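[Urnia-list] Catalogue import: colour field and duplicate labels
14/12/2019 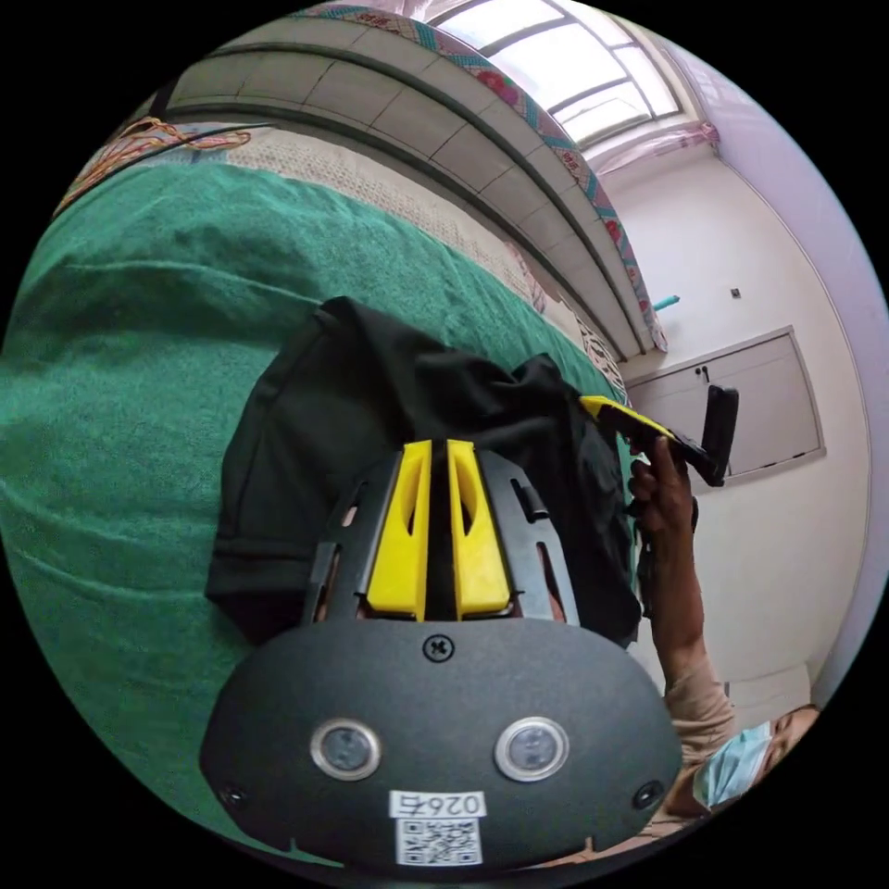
Chia-jung Kuo wrote:

> I ran the Rirnow export against the Kan catalogue last night and the import stopped at record 739. The log gives "value not in controlled list" for the colour field and nothing further. When I opened the record the field said "grey/yellow". The schema document on the wiki says multiple values are allowed. Is the separator a slash or a semicolon? I also have 17 records with the same label number as something already in the catalogue, and I would prefer not to renumber stock that has been on the shelf since July.
>
> Second question. The notes field is being truncated on the long entries. Is that the importer or the export?

Chia-jung,

The separator is a semicolon. The slash was accepted by the old importer because it did no checking on that field at all, so plenty of records went in with slashes, commas and in a few cases the word "and". Those are still in the catalogue. They display properly and fail on search, because the index treats "grey/yellow" as one token. The wiki page was written before the change and I have now corrected it.

To fix your file, replace the slash in the colour column only. Do not run a global replacement. The location column uses a slash between bay and shelf, and the importer will accept a semicolon there without complaint and then file the item under two locations. Jui-lin Liu did this with the Brurnia batch and it took a good while to unpick.

Spelling: the controlled list has "grey" and not "gray". Rirnow exports whichever spelling the operator's locale produces, so check for both. The same goes for "aluminium", "litre" and "metre". There is a mapping table in the importer's config directory which handles these, but it is switched off by default. Set normalise_spelling to yes. It applies to controlled fields and leaves free text alone.

On the duplicate labels, please do not renumber anything. The label number was never meant to be the unique key. The key is the collection prefix plus the label number, and the importer builds it from the header line of the export file. If the header has no prefix, the importer falls back to the default collection, and every low number in your file will then collide with something. I expect your header line is blank. Open the file in a text editor and look at line 2. It should read

prefix=

followed by your collection code. If the code is missing, add it and run the import again with the dry run option. The 17 conflicts should drop to nil. If any remain they are real duplicates and need somebody to go to the shelf and read the labels.

Two related points on labels, as they come up each time.

Leading zeros are significant. The label field is text. If you have opened the export in a spreadsheet and saved it, the zeros have gone and the records will no longer match what is printed on the item. Go back to the original export. Padding the numbers out again by formula is not safe, as some of the older labels were issued without zeros.

Letter suffixes go in the same field, upper case, no space. A handwritten suffix on an item that has no suffix in the record should be reported to the list before you change either one.

On truncation, it is the export. Rirnow cuts the notes field at 156 characters in the summary format. Choose the full format, which is under the second tab of the export dialogue and does not remember your choice between sessions. The importer has no limit on notes that any of us has managed to reach. Records already imported with short notes can be overwritten by running the full export with update=notes, which leaves the other fields untouched.

Order of work, then: full export, check line 2, fix the colour separator, normalise on, dry run, read the log, import. Take a copy of the catalogue first. The nightly backup does not include the index, and rebuilding it on the Kan server ties the machine up for most of an afternoon.

If record 739 still fails after that, send me the record by itself along with the log. Please paste it as text.

I have not looked at the Brurnia file again. Jui-lin, if you are reading, does yours still have the split locations in the second bay, or were those cleared when the index was rebuilt?

--
Urnia-list: catalogue and import discussion
Replies go to the list by default. Please trim quoted text.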